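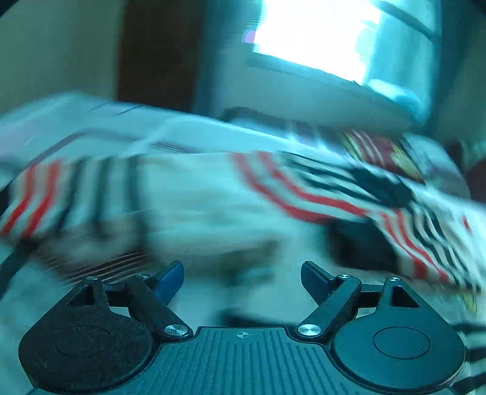

Folding heavy knits flat

3/9/18

The closet in the Istville apartment has one shelf deep enough for sweaters, and it is 31 inches wide. After a winter of stacking them any old way, I had a pile that leaned forward and fell whenever I opened the door. I have now settled on a single fold for all the thick ones, and these are my notes.

Work surface

I fold on the bed. The desk is too narrow for a sweater with the sleeves out. Pull the sheet smooth first, or the creases telegraph through and the garment shifts while you work. I do this near the window during the day, when it is easier to see pulled threads.

Lay the knit out and go over it with flat hands. Do not tug on the ribbing. Ribbed sections bunch up by themselves and will relax if left for a few minutes. Check patterned areas for loose floats on the inside, particularly where stripes change color. Plain panels show every snag on the outside, so look at those last and slowly.

The one I started with is a white, black and red knit with thick black stripes next to a wide plain white panel. Stripes are useful in folding. They give you a straight line to fold against, and you can tell right away if one side has crept.

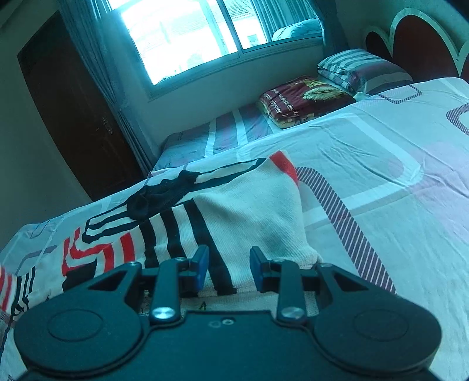
The fold

Face down, sleeves straight out. Bring one side in to a line a third of the way across, then lay the sleeve back down along the body. Repeat on the other side. Fold the hem up to the middle and then once more to the collar. The finished block should be 14 inches wide, which gives me two stacks on the shelf with a small gap between them.

I tried rolling in April of last year. Rolls suit T-shirts. With heavy knits they unroll at the back and take up more depth.

Storage

Thickest at the bottom, no more than five to a stack. I use a Rolwood divider between the stacks, and it has stayed upright so far. Tanko Omoregie suggested the Fosik zip bags for summer, and I have ordered two. The remaining problem is a long cardigan that comes out too thick by this method. It is on a hanger for now, with the shoulders padded.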